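Meltdale Workshop Gallery: The Big Room

Plonmont moved its workshop into the Meltdale building last June. Since then we have been asked about the main room by people who are thinking of renting bench time or bringing a group. This page covers the room as it is used on an ordinary working day. Older pages on the fit-out are listed at the foot.

The main room is open to the ceiling, with a mezzanine over part of it. Groups of up to 30 can use the lower floor. The upper floor is kept for desk work and for anyone who needs to make a phone call. Please keep bags and coats away from the railing.

Tables are first come, first served until 15 minutes before a booked session, when they go to whoever has the booking. Glenys Donnelly keeps the booking sheet and can tell you what is free. Bench rental is 50 a day or 300 for the month, and both rates include the small parts drawers and the use of the sink.

Wooden blocks and other small practice pieces are shared. Return them to the tray by the door when you are done, sorted by size. Esi Antwi made the first set, and Nkrumah Agyeman has been adding to it. If one is chipped or split, leave it on the shelf marked for repair and take another.

The room gets good daylight in the morning. By late afternoon you will want the ceiling lights on, and the switches are at the bottom of the stairs. The ducts can be noisy when the heating first starts up.

Questions about access go to Augustina Ayaaba at the front desk.

Last updated: April 28, 2026

Related pages
Fitting out the mezzanine
Jidham storeroom before and after
Agyeman bench blocks, first set
Directions and parking at Meltdale

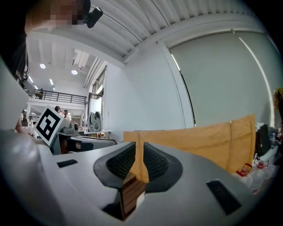

Small grooved block in dark brown wood, with the mezzanine railing and the white tabletop farther back.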